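Wanted: panel fitters with patience (Drusport)

Petridis fits flat panels for kitchens and storerooms, mostly pale gray, occasionally a slightly different pale gray. We need two more people at the Drusport shop from May, and we'd like them to care about gaps more than is socially useful.

You'll measure, hang, swear quietly, and hang again. The current job is 146 panels for a storeroom in Vudurville. Straight lines are the whole trade, so bring your own level and some opinions about it.

Pay is $900 a week, paid on time. Experience helps. So does being able to look at gray until lunch without needing a conversation about it. 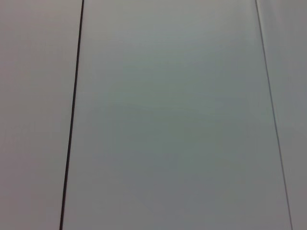 Pale panels, dark seam. If you want to run a thumbnail down it, keep reading.

Write to Lewis Gourlay at the Drusport shop with a few lines about the last thing you put up and whether it's still there. No cover letters, please.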